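How to peel an orange and serve it whole
By Bríd Hennessy
Aug 18, 2022

A whole peeled orange makes a simple pudding, and it takes very little equipment. The method below works for most oranges you can buy in a supermarket. Easy peelers such as satsumas don't need a knife, so skip to the part on pith if that's what you have.

What you need

2 firm oranges
A small sharp knife
A chopping board
A bowl for the peel
A plate with a rim for each person

Choosing the fruit

Pick oranges that feel heavy for their size. The skin should be tight. A green patch on the skin does no harm, but leave any with soft spots at the stem end. If the oranges have been in the fridge, take them out 60 minutes before you start. Cold fruit is harder to peel and doesn't taste of much.

Peeling

Wash the orange and dry it well. Roll it on the board under your palm for 10 seconds, pressing gently. Don't lean on it or you will burst the segments.

Cut a thin slice of skin off the top and another off the bottom. Stop as soon as you see white. Stand the orange on one of the flat ends and score the skin from top to bottom, going round the fruit and leaving two fingers' width between the cuts. The knife should go through the peel and no deeper. If juice runs out, you are pressing too hard.

Push your thumb under one strip at the top and work it down slowly. The first strip is the awkward one. After that there is an edge to get hold of and the rest come away more easily. If a strip tears, start again from the other end.

My neighbour Lwazi Moodley does his with the back of a teaspoon, slid under the skin with the bowl of the spoon following the curve of the fruit. I find it slower, but it is kinder to short nails.

Removing the pith

Thick white pieces can be pulled off with your fingers. For the thin strings, rub the fruit lightly with a clean, slightly damp cloth. A little pith left on is fine to eat. Don't scrape with the knife, as the skin round each segment is thin and splits quickly.

Keeping it for later

Put the peeled orange in a lidded box in the fridge and eat it within 2 days. It dries on the outside if it is left uncovered. The peel can go in the freezer for marmalade, provided you have washed it first.

Serving 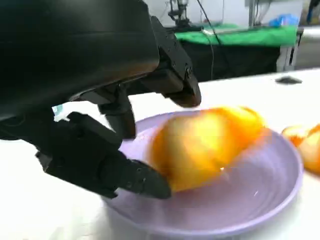 A whole peeled orange rolls, so the plate needs some thought. Flat slates and boards are no good for it. Use a round plate with a gently raised rim, like the lavender one, and put the fruit in the middle so there is space on all sides. Pale purple goes well with the yellow and deep orange of peeled fruit, and white is fine too. Put a napkin out with each plate and pull the segments apart at the table.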